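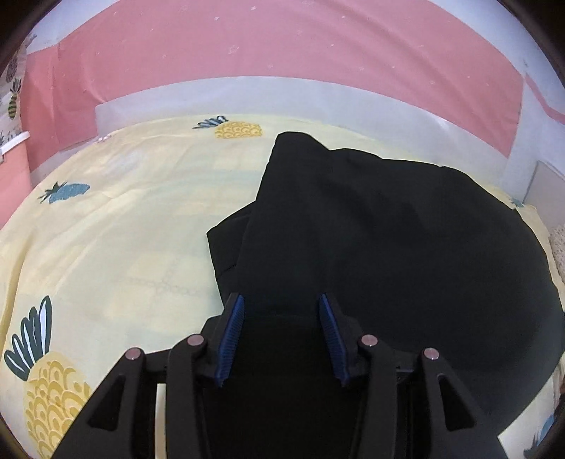
Wallov publishes home recording rules for hand-held grippers

Wallov, a group of small companies and labs that collect training data for household robots, has published its first common rules for recording in private homes. The text is 19 pages long and was opened to members in May. It covers tasks done by people with hand-held grippers, such as folding clothes, making beds and clearing tables.

Until now each member worked with its own instructions. Okar, which records mostly in apartments, asked its operators to repeat a task until the result looked neat. Sopacua did the opposite and kept every attempt, including the failed ones. When the two tried to share their recordings last year, a large part could not be used together.

The new rules take the side of Sopacua on this point. A failed attempt must be kept and marked as failed. The operator may not straighten the cloth by hand during a recording. If a hand is needed, the recording is stopped, and a new one is started with a new number.

Laundry has a chapter of its own. Each garment must be recorded on at least two different surfaces, and a bed is accepted as one of them. Patterned sheets are allowed and even welcome, as homes are full of them. Dark clothes get a special paragraph - their folds are hard to see, so the operator should check the light before the first attempt and leave it the same until the last one.

The rules also say what counts as finished. A garment is finished when it lies flat, is folded into a compact shape and both jaws are open and clear of the fabric. The operator then holds still for a moment before ending the recording. 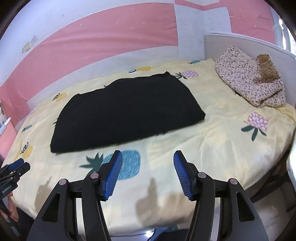

Consent and privacy

The person living in the home must sign a form for each room, and may ask for a recording to be deleted up to 300 days after the visit. Letters, medicine and family photos have to be put away before the work starts. Children's rooms can be used only if no child is at home at that time.

Trunier, which joined the group this spring, tested a draft of the rules and delivered 286 recordings under them. It reported that the preparation of a room took longer than before, but that fewer recordings were rejected at the later check. It also asked for shorter forms - the present one has four pages, and some residents did not want to read all of it.

What comes next

Members have until the end of the year to change their own instructions. A second part, for kitchens and wet surfaces, is being written. Comments on the first part can be sent to Wallov through the member page.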